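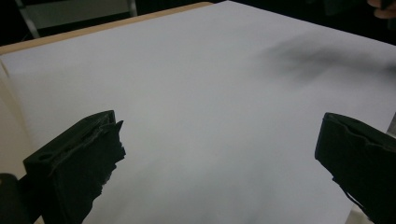 Photo: Ollell / project files

Drakik lost pet notices – read me first

G'day, and thanks for downloading this. Drakik is a collection of lost and found pet notices that I've been typing up from shop windows, community noticeboards and the back pages of local newsletters. It's mostly dogs and cats, with a fair few budgies and one very well-travelled tortoise. I started it when my own dog went over the back fence in December and I ended up reading every notice in the neighbourhood (she was two streets away, eating somebody's barbecue leftovers).

What you get

There are 3 files. notices.csv has one row per notice, outcomes.csv has whatever I could find out afterwards, and places.csv is a lookup table for suburb names. Join the first two on notice_id. Not every notice has an outcome, so expect gaps. If you open them in a spreadsheet program, set notice_id to text before you do anything else or it'll eat the leading zeros. I've done this to myself more than once!

The main columns

species – dog, cat, bird or other.
colour – in the owner's own words, so you'll find "ginger", "marmalade" and "sort of orange" all sitting there together. I tried tidying these up and made a right mess of it, so I put them back.
status – lost, found or stolen. I only use stolen when the notice says so outright.
reward – yes or no. I dropped the dollar amounts.
days_up – how long the notice stayed on the board. It stops at 90, so anything that hung around longer also says 90.
home – yes, no or blank. Blank means I don't know. Please don't read it as no.

What I took out

Phone numbers, street addresses and people's names are all gone, and so are the names of kids, who turn up in these notices more than you'd think. Pet names are still in, as half the fun is finding out how many cats are called Tiger. If you spot a personal detail I've missed, tell me and I'll pull the row the same night.

Where it falls short

Most of the notices come from just 2 boards, the one at the Arkance shopping centre and the one outside Milošević Bakery, so it leans heavily towards people who walk to the shops. Owners who only post online aren't in it at all. Happy endings are probably over-represented too – people love telling you the dog came home and go quiet when it didn't. I wouldn't use this to work out how likely any particular pet is to be found.

Changes in version 8

Fixed the suburb spellings, merged the duplicate rabbit, and split "found" from "found and handed in", then changed my mind and merged them again. The older versions are in the archive folder if you need to match earlier numbers.

Using it

Free for anything non-commercial. A credit to Drakik would be lovely. Corrections go in the issues tab, and I usually get to them after dinner once the dog's been walked.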